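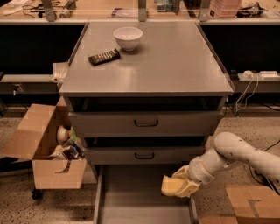 Sudeo Drawer Work, data card

Version of 20/06/2026

What this is

Sudeo is a set of 300 short recordings of a robot arm working at a drawer cabinet in the packing room at Enulard. We collected it because opening, filling and closing drawers takes up a big part of the day here, and the people who do that job wanted a say in which parts a machine should take over. They got one, and the task list is much better for it!

Who made it

The recordings were planned by the Futarton bench team together with the morning and afternoon packing crews. The crews picked the objects, wrote the first draft of the instructions and marked which episodes looked like work they would accept from a new coworker. Please keep their notes with the data if you pass it on.

Contents

Each episode has head camera video, arm joint positions, gripper state and one plain instruction such as "close the bottom drawer" or "put the bowl in the drawer." There are 7 task types. Lighting was left the way the room normally has it, and the cardboard boxes stay where they are. Real rooms are full of boxes and cables, and we love that the data is too. 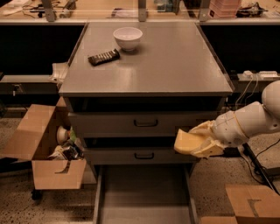
Gripper beside the drawer fronts, bottom drawer open and empty.

What changed for the crews

The bottom drawer was the one everyone complained about (low, and you bend for it all shift long). It went to the arm first. Sorting mixed boxes stayed with people, and so did anything fragile that leaves the building. Crew members now rotate through a new task, reviewing episodes and correcting labels, and those hours are paid at the normal rate. No shifts were cut during the trial. What happens next is still being talked over, and we will put the outcome in this file whichever way it goes.

Known gaps

- One cabinet, one room, one arm. Expect trouble with other handle shapes.
- Lower drawers are overrepresented.
- The Tăng labels (3 effort levels, scored by the crews) are missing for the earliest episodes.
- People working next to the arm are not covered at all. Don't use Sudeo to judge whether a setup is safe to stand beside.

Getting started

Unpack the archive, read tasks.txt, then open any episode folder. The crew comments are in notes.txt, and they are the best part of the whole release. Corrections to labels are very welcome; send the episode number and the line you would change.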